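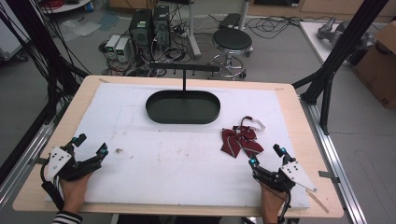 Storing and caring for bow ties and small accessories

A pre-tied bow tie has two parts that wear differently. The bow keeps its shape through folding and a few hidden stitches. The neck strap takes all the tension and most of the skin contact. Storage should leave the bow uncompressed and the strap without a sharp crease.

Choosing a stand

A jewelry stand with a tray base and a crossbar suits a small collection. Hang the strap over the bar and let the bow sit below it, facing out. Pegs along the underside of the bar will also take necklaces, keys on a thin ring, or a watch with a closed strap. Cufflinks, collar stays and spare hooks go in the tray, where a raised rim stops them rolling off the dresser.

Check three dimensions before buying:

Bar height. The bow should clear the tray when the strap is draped double. Measure the longest strap folded in half, then add the depth of the bow. A post of 300 mm is enough for most adult sizes.

Tray footprint. A narrow post on a small base tips when one side of the bar is loaded. Hang in pairs, one each side of the post, or put the heavier items in the tray first.

Bar width. A crossbar wider than the base will catch sleeves at the edge of a dresser. Set the stand back until the bar ends are inside the line of the furniture. With the stand against a wall, leave enough room behind the bar to get a strap over it.

I use a Gurholm stand. The powder coat has held up, but the post loosens at the base and needs a quarter turn every few months. A drop of removable threadlocker would fix this. The Desero version has a welded post and does not come apart for packing.

Work surface

Sort and clean accessories on a plain white sheet or an old pillowcase. Dark thread ends, dropped hooks and loose beads show up against it, and the fabric keeps metal parts from scratching a wood top. An old sheet with stains is fine for sorting. For damp cleaning use a fresh one – old marks can transfer to a wet pale strap.

Cleaning the strap

1. Read the care label. Silk and acetate are usually dry clean only. Polyester generally tolerates a damp cloth.
2. Test the cleaning solution on the back of the strap, under the adjuster.
3. Mix two drops of clear dish soap into 300 ml of cool water. Dampen a white cloth and wring it out hard.
4. Dab from the outside of the mark toward the center. Do not rub.
5. Repeat with plain water, then press between two dry towels.
6. Dry flat, away from radiators. Hanging a damp strap stretches it.

On a strap with dark and pale sections, work on the pale section first and change cloths before touching the dark one. Red dyes are the most likely to bleed. Blot the join between the two colors dry at once.

Restoring a flattened bow

Roll two strips of acid-free tissue and slide one into each loop. Hold a steamer 6 inches away for a few seconds per side, then leave the tissue in overnight. Do not put an iron on the loops. The tails may be pressed on low through a cloth, with the tip pointing away from you so the seam does not drag.

Knots that have slipped off center can be held with one stitch through the back. Use thread matched to the knot – dark red polyester covers most burgundy and wine shades.

Packing

Put the bow in a hard case. A Boyer glasses case fits most pre-tied bows if the strap is coiled loosely around the outside of the loops. Fasten the hook first so it cannot snag the fabric.

For storage through August or any humid month, add a silica gel packet and keep it off the silk.

Evelien Coppens
Updated 6th June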